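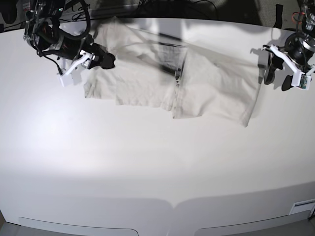

Gratska Revises Folding Standard for Donated Shirts

Tuesday, April 21, 2026

Gratska, the clothing reuse center on Prirkovow Street, has issued a revised folding standard for shirts and other light tops. The standard applies to all garments leaving the sorting hall and takes effect immediately at the 4 folding stations. Pants, knitwear and children's clothing stay on the old instructions until October.

Under the new text, a shirt is laid face down on a flat, light-colored surface and smoothed from the collar toward the hem. Each side is folded in to a line that meets the outer edge of the collar. Sleeves are turned back along the body and must not cross the center. The hem is then brought up in 2 folds to give a rectangle that fits the standard shelf bin.

The main change concerns the lower edge. The earlier version required all layers to line up before a garment could be stacked. The revision allows a small overhang, provided the stack stays level. Light wrinkling is also accepted. Creases set across the chest are not, and those garments go back to pressing.

Jingyi Zheng, who drafted the text, based it on a review of 251 returned garments. Most of the faults traced to the first fold. "If the side line is off at the shoulder, the hem will be off as well, and people were spending their time correcting the hem," Zheng said.

The hall handles roughly 2,000 tops a month. Shift lead Orest Mykhailiuk said uneven stacks had been the most frequent complaint from the shop floor, mainly with thin cotton, which slides when bins are moved.

Lighting over the stations is covered in a separate note. Ermira Babić, who manages the building, said shadows from overhead fixtures make pale fabric look gray and can be mistaken for stains during inspection. Stained items are to be checked a second time under side light before being pulled.

Printed copies of the standard are available at the hall office.

Recent items
Cao shelf bins: new label positions
Pressing room hours for May
Gevolier donates hangers to Gratska shop
Sorting codes for mixed fabrics, updated
Parking changes at the Prirkovow Street entrance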